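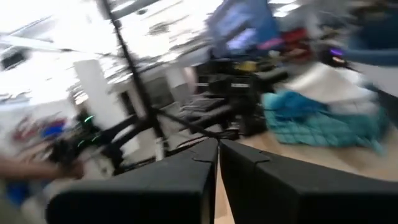
Wrist camera view during a fast move, fingers closed to a narrow gap.

Gripper fingers not closing evenly after pad change

Category: Grippers and end effectors > Maintenance
Reading time: 2 min

Struan Haldane
We run a single arm with a Storkero parallel gripper and a wrist camera. I replaced both fingers in July at 1244 hours. Since then the fingers read 3 mm open at the zero position, and the wrist image smears badly on every fast traverse, so the vision check fails. Exposure is on auto. Mounting screws are torqued to the sheet. Is the offset a homing problem or a mechanical one, and is the smear related?

Emese Virág
Two separate faults, most likely.

Offset: remove both fingers and clean the carrier faces. Old threadlocker under the seat is enough to hold a finger out of square. Refit, snug the screws, close the gripper on a flat gauge at low force, then torque. Re-home with the fingers fitted and store the new zero. If you home with bare carriers, the controller keeps the old stroke value and you will see the same reading again.

Smear: auto exposure will lengthen in a room with mixed light. Set it to manual at 8 ms or shorter, raise the gain to suit, and trigger the check after the arm has settled - not during the traverse. Check the camera bracket for play as well. If the fingers stay sharp while the background streaks, the bracket is probably fine and it is only arm speed.

Kouris86
Had the same on a Zelham unit. Turned the speed down and it went away. Never did the zero, the parts we pick are soft so it doesn't matter much.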